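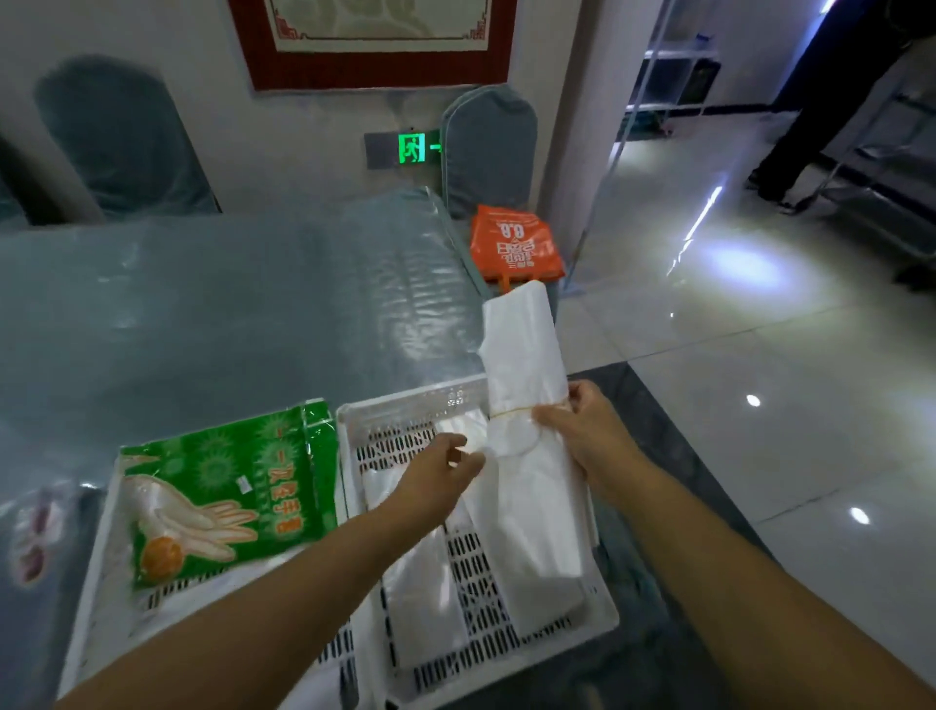 Figure 1. Head-camera view during a bag-bundle episode: bundle with rubber band held over the white crate.

Segmenting Two-Handed Manipulation of Banded Plastic Bags from Head-Mounted Video

Final project report, Padham group

Abstract

We report on a method for dividing head-camera recordings of human hand work into short action segments that can be used to train a two-arm robot policy. The task is the handling of plastic bags held together with a rubber band. Bags of this kind are thin, translucent and deformable, and a segmentation method that depends on tracking object outlines performs poorly on them. Our method, named Stisora, uses hand pose and hand-to-hand distance as its main signals and treats the object only as a coarse region. On the held-out set it placed more segment boundaries within tolerance than the outline-based baseline. It did not improve the detection of band removal.

1. Task definition

An episode begins when either hand enters the view and ends when both hands have left it. We defined five action labels: reach, grasp, band, transfer and release. "Band" covers both putting a rubber band on and taking it off. The two were merged because annotators disagreed on direction when only a few images were shown. Figure 1 is an image of the type that caused difficulty. The right hand holds the rolled bundle around its middle, the band sits just above the fingers, and the left hand is near the lower part. From a single image the label could be grasp, band or transfer. Annotators were therefore required to view the images before and after each candidate boundary.

2. Data

Recordings were made at the Poduval site in ordinary rooms with the furniture left in place. No markers or gloves were worn on the hands. The set contains 115 episodes, of which 18 were held out for testing. The held-out episodes were chosen before any labels were examined. After labeling, the full set had 1715 segments. Segments shorter than five images were joined to the preceding segment.

Lighting was not controlled. Clear plastic table covers produced moving highlights, and in early trials these were often marked as object motion. The perforated crates caused a second problem: bags lying in a crate let the holes show through, so that the crate pattern appeared inside the bag region. Both effects are present in Figure 1.

3. Method

Hand pose is estimated separately for each image and smoothed over a short window. From the smoothed pose we compute three quantities: the speed of each wrist, the distance between the two hands, and the opening of each hand measured from thumb tip to index tip. A boundary is proposed where at least two of these change direction within the same window.

Proposed boundaries are then scored by a small recurrent network. Its input is the three quantities plus a cropped image region centered between the hands. The crop is reduced to a low resolution on purpose. At higher resolution the network learned the crate pattern and the table glare, and its validation error rose. Training was stopped after 50 passes over the data.

The baseline uses an object outline tracker followed by the same recurrent network. Both systems were trained on the same episodes with the same stopping rule.

4. Results

A boundary was counted as correct if it fell within three images of the annotated one. Stisora was better than the baseline on reach, grasp and release. The difference was largest for release, where the outline tracker tended to lose the bundle against bags of the same color already in the crate. For transfer the two systems were close.

For band, neither system was reliable. The motion of the fingers during band removal is small and is often hidden by the bundle itself. Hand opening changes little until the band is free, and by then the boundary is late. Most of the errors were late boundaries, and few were missed entirely.

5. Transfer to the robot

The segments were replayed on the Trodia two-arm bench at reduced speed. Reach and transfer segments could be replayed without editing after the wrist paths were rescaled to the workspace. Grasp segments needed a manual correction to finger closing width. Band segments were not replayed.

6. Limitations

All episodes come from one site, and the crates in them are of similar construction. The tolerance of three images was set by hand and was not varied. We did not measure agreement between annotators after the band labels were merged. A wrist-mounted view would probably help with band removal, but it would require new recordings, and the existing labels could be reused only for the reach and release classes.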